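Household Textiles, Week 4 notes
Fibers and water: why some cloth drinks and some cloth doesn't

OK, so these are the notes I promised after we ran out of time (my fault, I got carried away with the wool story again). Read them before the lab on Sunday. Yes, I know, Sunday. It was the only slot they had left.

Let's start where we stopped. A fiber can take in water in two quite different ways, and people mix them up all the time, including me when I'm tired. The first is absorption, where the water goes into the fiber itself. Cotton does this. So do linen and wool, and wool is the odd one, because the outside of the fiber sheds drops while the inside soaks up damp air like crazy. The second is wicking, where the water travels along the gaps between fibers and hardly goes inside them at all. Polyester is the usual case. A polyester shirt can feel soaked while the fibers themselves have taken in almost nothing!

The word you want for the exam is "regain." Regain is the weight of water a fiber holds at normal room conditions, given as a percent of its dry weight. So if you dry a sample down to 100 grams and it creeps back up to 108 sitting on the bench, the regain is 8 percent. Always divide by the dry weight. Pramila Kandpal asked last week whether you could divide by the damp weight instead, and you can, but then it's called moisture content and it comes out a little smaller. Please write down which one you used. I took points off for this on almost 64 papers last year and it made me sad.
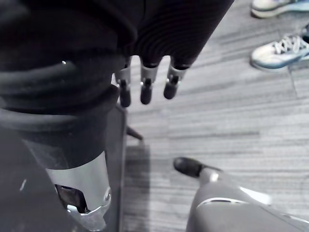

Now, construction. Take the same cotton yarn and make two cloths from it, one flat like a bedsheet and one with loops. The looped one (terry) will hold a lot more water, and the cotton is exactly the same in both. What changed is the surface. Each loop is a little bit of yarn standing up with both sides free, and there is room for water between it and its neighbors. Longer loops hold more, but they also snag, and they take ages to dry. Annelies Van Rooij's handout from the fall has a nice section on loop height, so borrow it from somebody if you missed it.

Twist matters too. A loosely twisted yarn is soft and thirsty and sheds lint all over your bathroom. A tightly twisted one feels rougher, wears better, and takes longer to pick up water. If you've ever bought a gorgeous fluffy towel and found half of it in the dryer filter, that was low twist.

Microfiber is its own thing. The fibers are very fine, usually polyester or a polyester and nylon blend, and in a lot of cleaning cloths they're split into wedges, so there are loads of tiny channels. The fiber takes in very little. The channels do the work. Touch alone is a bad way to tell it from terry, by the way, and so is looking from across a room.
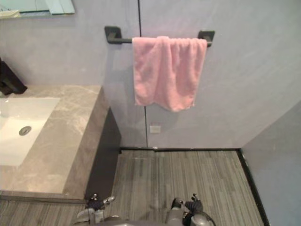

Fig. 2. Pink towel over a black bar. Terry or microfiber? Not something to settle by eye.

Back to drying for a minute. Water leaves from the surface, so a cloth folded over on itself dries slower than one spread flat. Thick hems are the last to go, and they're where the musty smell often starts. Fabric softener makes things worse over time, as it can leave a coating that water has to get past. I quit using it years ago and I don't miss it.

For the lab, you'll work in pairs. Cut your swatches the same size, weigh them dry, soak them for five minutes, hang them for two, and weigh again. The sample sets are labeled Drutlow (flat weave), Venik (terry) and Grivell (split microfiber). Those are just our shelf names, so don't go looking for them in the book. My Venik swatch went from 100 grams to 398 when I tried it, so if yours comes out at 1,002, check the decimal point and then check that you didn't weigh the tray.

Mervyn Holroyd has the scale key and will be there from 9. Bring an old shirt.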